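4.2 Reception rooms and the problem of "tidy"

Much of the earlier work on household order treats the formal sitting room as the easy case. Few people eat there, the argument goes, so there is little to put away. We are not convinced. The claim rests mostly on self-reports, and people asked to describe their best room tend to describe it as they would like a guest to find it. Vītola's diary study, which we reanalyzed for this section, drew on 57 households. In our reading, the entries for reception rooms were shorter than those for kitchens, but short entries may only mean that the writers had stopped noticing the work.

The furniture itself gives reason for doubt. A table with a high polish shows every mark, and carved or gilded trim holds dust in places a flat cloth will miss. Patterned upholstery and carpet do the opposite — they hide crumbs and lint well enough that a room can pass as clean at a glance. Raters who score from the doorway, as in the Brennan checklist, are likely to reward the pattern and punish the polish.
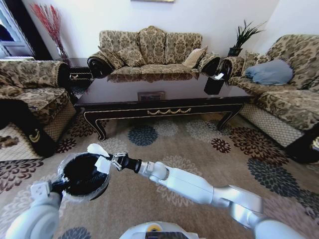 Figure 2. Formal sitting room with polished coffee table, damask sofa and floral carpet. A bowl wrapped in clear plastic film and a sheet of tissue are held above the carpet.

Small items raise a second difficulty. The tissue box on the table in Figure 2 would be scored as clutter under Brennan and as a fixture under the Granditz scale. Neither manual says why. A wrapped bowl is harder still: the film could mean stored food, a new purchase, or something protected from dust, and the two scales offer no code for an object whose status is unclear. When Ye-seo Sung scored our room set twice, with around 30 days between passes, most of her changes involved objects of this kind.

We therefore report reception rooms separately and do not fold them into the 100-point household total. This makes our results less easy to compare with earlier ones — a cost we accept, given how little the earlier totals seem to measure.

Contact: Elīna Vītola, Tresutus | © 2022 Tresutus | Back to top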